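Sosora Hand-Held Gripper Pair, Class Edition

Equipment page: school and club loan pool
Item code: 1177
Supplied as: matched pair, left and right
Suited to: senior robotics classes, after-school clubs, Humthorpe Cup entrants

Overview

The Sosora pair is a two-handed tool for recording manipulation tasks without a robot arm. Each unit has two parallel fingers on a plate linkage, worked by the operator's own grip. A student holds one unit in each hand and does the task as an arm would have to do it, with two fingers a side and no help from the wrist or palm against the object.

The pair is issued for the soft goods unit of the Sedberg course and for the folding category of the Humthorpe Cup. Cloth is the main subject in both. It has no fixed shape, it slides over itself, and a fold made with one hand often pulls out a fold made with the other. Teams start with face washers and move on to hand towels, then bath towels. Fitted sheets are outside the syllabus.

Folding on a bed
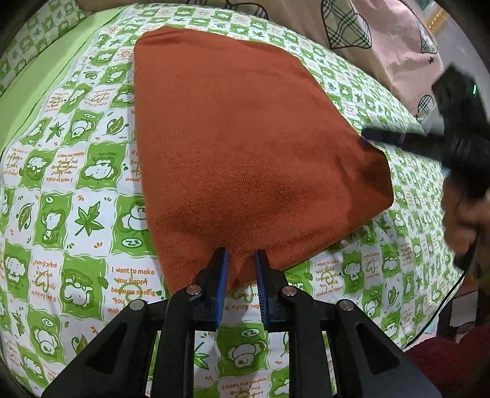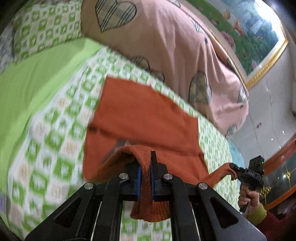 Reading time: 3 minutes

The blue finger pads are the part in contact with the towel in both views. Looped terry gives the pads plenty to hold, so closing force can be kept low. Excess force bunches the cloth at the grip point, and the bunch carries through to the next fold. Students should close the fingers until the cloth stops sliding and go no further.

Work surface

A bed is the standard home surface for this category. It gives slightly under the fingertips, which lets the lower finger get beneath an edge. A bench top is harder and suits later sessions. Patterned bedding is permitted under Cup rules and teams are encouraged to record on more than one cover. A set of takes made over a single plain sheet tends to produce a model that works only over that sheet.

Recording limits

Maximum takes per session: 200
Maximum takes per team submission: 2097
Minimum accepted take: one complete fold, start to release

A take in which the cloth is dropped may be kept if the operator picks it up again and finishes. Mark it as a recovery in the log. Takes in which bare fingers touch the cloth are rejected at checking. Tidy the towel by hand between takes only.

Grip technique

1. Approach the corner with the fingers open and level with the surface.
2. Close on a single layer. Check the far side of the cloth for a second layer before lifting.
3. Lift both corners together. Uneven lifting twists the leading edge.
4. Lay the edge down before opening the fingers.
5. Withdraw straight back along the line of the fingers.

Step 5 accounts for most of the marks lost by first-year teams. Lifting away at release catches the loops and drags the corner out of square.

Care

Brush lint from the pads after each session. Terry sheds heavily in the first few washes, so new towels should be laundered before use. Do not use solvent on the pads. Check the linkage screws at the start of term and tighten by hand with the driver in the case. Cables should be coiled loosely and not wrapped around the units.

Loan conditions

Loans run for one school term. The pool holds 102 pairs and nearly all are out by August, so clubs entering the Cup should book in May. Each class may hold two pairs. Damaged pads are replaced free of charge; lost units are billed to the school at replacement cost.

Related items

D'Souza finger pad set, blue, pack of four
Sedberg soft goods workbook, student edition
Sedberg soft goods workbook, teacher edition
Humthorpe Cup folding category rules and log sheets
Padded carry case, double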